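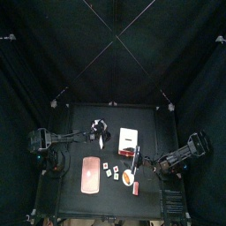 Why does a black T-shirt get so hot in the sun?

I found this out the hard way when I was nine. My cousin Upendo and I were walking to the pool in Gornholm, me in a black shirt and her in a white one, and by the time we got to the gate I felt like a baked potato. She was fine! She was even humming.

So what was going on? It all starts with light. Sunlight looks plain, but it's really lots of colors mixed together. When it lands on something, some of that light bounces off and some of it gets soaked up. The part that bounces into your eyes is the color you see. A red apple bounces red light at you and keeps most of the rest.

White things bounce back nearly all of it. Black things are the greedy ones – they soak up nearly all the light that hits them, and hardly any gets back to your eyes. Black is what your eyes and brain make of "not much light coming from over there."

But the light that got soaked up has to go somewhere, right? It turns into heat. My poor shirt was drinking up sunshine all the way down Halliday Street.

Cloth can look even darker than something smooth and shiny, especially fuzzy cloth like velvet. Light gets in among all those tiny threads, bumps around and has a hard time getting out again. Theaters hang black curtains at the sides of the stage for this reason (go and look next time your school puts on a play).

Want to try it? You need 2 ice cubes the same size, a sheet of black paper and a sheet of white paper. Put both sheets in a sunny spot outside, set an ice cube on each one, and guess which will melt first. Then wait. I'm terrible at the waiting part, so I usually bring a snack.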